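Gemovden Tool Room, Prandavport
Minutes of the Tuesday meeting, small storage and hand tools

The meeting was opened at 9:30 in the morning. The minutes of the January meeting were read and accepted with one correction: the order to Jandetex was for 160 labels, and the earlier paper said 200.

1. Tools left on the table

Several members said again that hand tools stay on the white table after work is finished. The table is shared, and the next person should find it clear. It was agreed that everyone will put back the tools they took, also when they plan to continue after lunch. 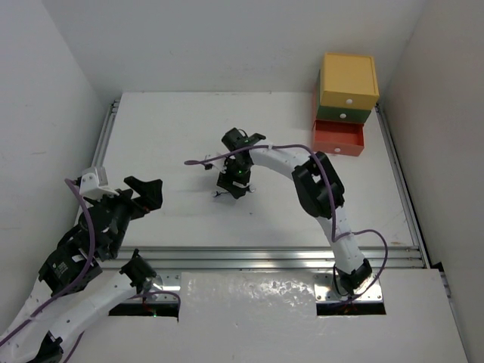
One member asked if small things could have a tray on the table, so that they do not need to be carried each time. The meeting discussed this for some minutes. Most were against, as the old tray was always full of parts that had no owner. The question can be brought up again in two months.

2. The drawer cabinet

The small cabinet stays in the far right corner of the table. There was a proposal to move it to the shelf by the door, but it got only 2 votes. The use of the levels was decided as follows.

Yellow, top: screws and washers in bags.
Green, middle: measuring things and pencils.
Red, bottom: wrenches and other metal hand tools.

The drawers must be emptied before the new labels are put on. The labels should go beside the white knobs and must not cover them.

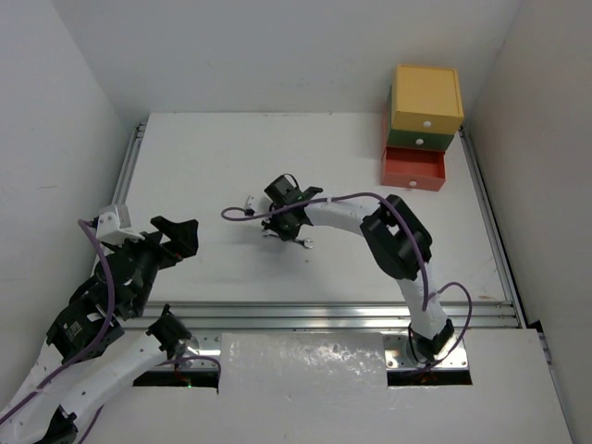 D. Bansal
Minutes Secretary

It was asked whether the red drawer is deep enough for the longer wrenches. This was not known at the meeting. Somebody will measure it before the next order, and until then the long ones go on the wall hooks. Drawers should be pushed in at the end of the day.

3. Tool list

The list was checked against the shelves last month. It has now 118 entries, and a few of them are for tools which were thrown away. These lines will be deleted. The wrenches will be listed by size, and a paper copy will hang next to the door.

4. Other matters

The cleaning cloths are nearly used up and a new pack will be ordered. The request for a second cabinet was postponed, as the price from Jandetex has not arrived.

Next meeting: Tuesday, same time, same room. The meeting was closed at 10:15.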